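Course notes, week 5: Looking after the hand-held gripper
Warkstead Technical Evenings, Robot Upkeep 2

Last week we took the Handum gripper apart on the bench. Tonight it goes back together, and then we get to fold with it, my favorite part of the whole course!

Start at the hubs. Each finger turns on a big round pivot at its lower end, and nearly all the slop you feel at the tips begins there. Hold the white base still, wiggle one finger sideways, then the other. They should feel the same. If one is looser, snug its pivot screw a little at a time (a quarter turn is plenty) and try again.
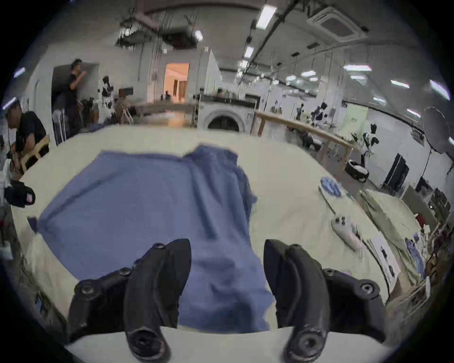 Next come the tips. Close the jaws slowly and watch where they meet. You want them touching at the very ends first, because that's what lets you pick up a single layer of cloth. If they meet lower down, back off the small tip screws, line everything up and retighten with the jaws closed.

Now the cloth test, with a partner and a second gripper. Each of you takes an edge and holds for a count of 30. Do it 25 times and write down every slip, even the tiny ones.
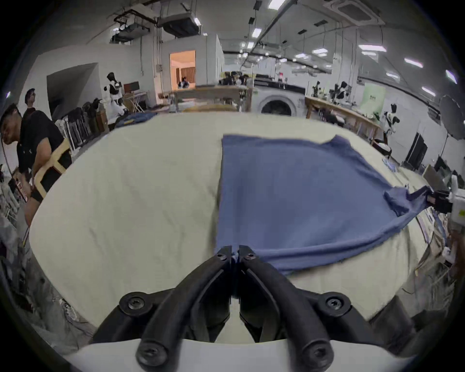

More than 2 slips means go back to the hubs. Yes, all the way back! Wipe the fingers before you blame the screws, though. Lint is sneaky.

For next time: read the Cattaneo handout on wear and bring your slip sheet.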